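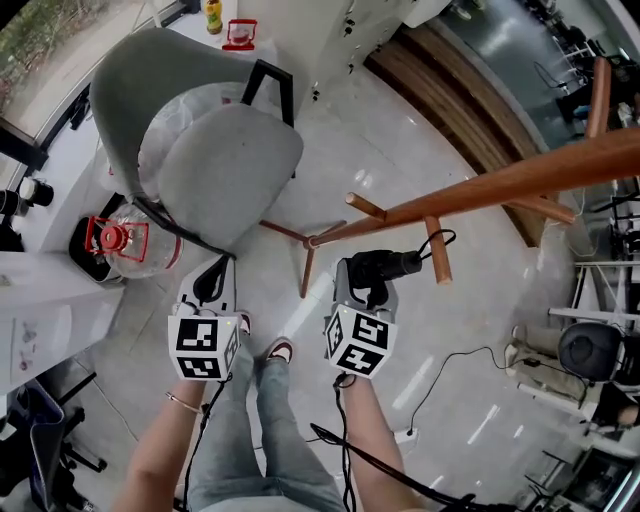 Urnley 702 Floor Cleaner Concentrate, 5 litre
Sold by Warnden Janitorial Supplies

Code: 702
Pack: single 5 litre bottle, or box of two
Scent: light citrus (there is an unscented version, code 882)
Dilution: one capful to a 6 litre bucket
Use on: glazed and polished tiles, sealed stone, vinyl
Don't use on: unsealed limestone, waxed wood, cork

We stock eleven floor cleaners and would happily stock four. Most of them are the same few ingredients with a different dye, and the labels make claims we wouldn't repeat to a customer standing in front of us. The 702 is one of the four.

What the maker says

"Streak-free shine on every hard floor, every time." We don't believe that and neither should you. On pale gloss tiles, which show up every mistake, the 702 dries clear if you measure it properly and change the water when it goes grey. Put in a good glug for luck and you will get the same dull film you'd get from anything else. Most of the complaints we hear about streaks come down to too much product in the bucket, and a fair few of the rest are old residue from whatever was used before.

"Protects your tiles." From what, the bottle doesn't say. A glazed tile already has its protection baked on. We'd ignore this line.

"Up to 3,000 buckets per pallet." Possibly. Very few of you are buying a pallet.

"Cleans grout." It takes surface dirt off grout. It won't bring back grout that has gone brown over ten years, and for that you want a stiff brush and the Bermúdez alkaline cleaner, which smells dreadful and works.

How to use it

Sweep or vacuum first. Warm water, one capful, flat microfibre mop wrung out hard. Work backwards towards the door. On a high gloss finish go over it again with a dry pad, particularly if you live in a hard water area. The label says no rinsing needed, and for a weekly clean that's fair enough. Every couple of months we would still give the floor a plain water rinse.

If your floor is already cloudy, the 702 won't fix it. Strip the old film off first with the Stultside residue remover, trying it on a corner tile, then start again at the right strength.

Is it worth the extra over supermarket cleaner?

For one small kitchen, probably not. Buy whatever is on offer and use half of what it tells you to. For a hallway, a showroom or a block with a shared entrance, the concentrate works out cheaper per bucket and you aren't lugging bottles home every Sunday.

Customer comment

"I expected nothing and got a clean floor. The cap leaks if you lay the bottle on its side in the van. Three stars for the cap, four for the cleaner." Seija Turunen

She's right about the cap. We have raised it with the maker and were told a new one would be along in December. Until we see it, keep the bottle upright.

Safety

Irritates eyes. Wear gloves if your skin is easily upset. Never mix with bleach. Wet tiles are slippery whatever you clean them with, so put a sign out.

Delivery and returns

Unopened bottles can come back within a month. Opened ones can't, unless they leaked on the way to you. Orders in before 2 pm go out the same working day.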